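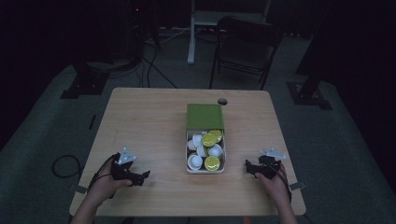
White cups and yellow-green foil tops in a green-lidded box.

How to Apply for a Small Community Grant

So your group has a project it really wants to do, and it needs a bit of money to get going. Good news: small grants are out there, and you don't need to be a professional writer to win one! I've helped neighbors in Wendness put together applications for years, and I still get a thrill every time a letter comes back with a yes.

Step 1: Write your idea in two sentences

Before you look at a single form, write down what you want to do and who it's for. When Fengying Luo wanted to start a tool library, her first version ran to a page and a half. We got it down to this: "We will lend garden and repair tools to families on the east side of Wendness. The library will be open two evenings a week." Everything else in the application grew out of those lines, and she got her $2,000.

Step 2: Find funders who fit

Start close to home. Community foundations, credit unions, service clubs and city neighborhood offices all give small grants, and many of them get fewer requests than you'd think. Read the list of past winners if there is one. If every award went to youth sports and you're planting street trees, keep looking. Check whether you need nonprofit status too. If you don't have it, ask about a fiscal sponsor (an established charity that receives the money and passes it along to you). 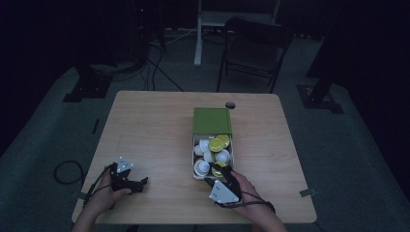
Photo: Hanyu Fan

Step 3: Call before you write

This is my favorite tip and so few people use it! Most small funders have a contact person who is happy to talk for ten minutes. Ask what they're hoping to support this year, and whether your budget is in the right range. Take notes and use their words in your application.

Step 4: Build an honest budget

List every cost, even the dull ones like printing and insurance. Get real prices. A line that says "shelving, $384, store quote attached" is so much stronger than "supplies, $400." Show what you already have as well: donated space, volunteer hours, the $126 from your bake sale. Funders love to see that people have already pitched in.

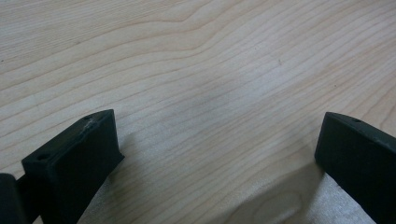
If the total comes out higher than the grant allows, say where the rest will come from, or split the project into two phases and ask for the first one only.

Step 5: Show that people want it

A short survey works wonders. Jianguo Shi knocked on doors for his walking school bus and came back with 227 signatures, plus a handful of wonderful quotes from parents. Two of those quotes went right at the top of the application.

Step 6: Get a fresh reader

Hand the draft to someone who knows nothing about the project and ask them to tell you what it's for. Fix whatever they got wrong. Then check the word limits and attachments, and send it a couple of days early in case the website acts up.

If the answer is no, write back, thank them and ask for feedback. Guilan Kang was turned down in January, changed her timeline, and was funded in the very next round!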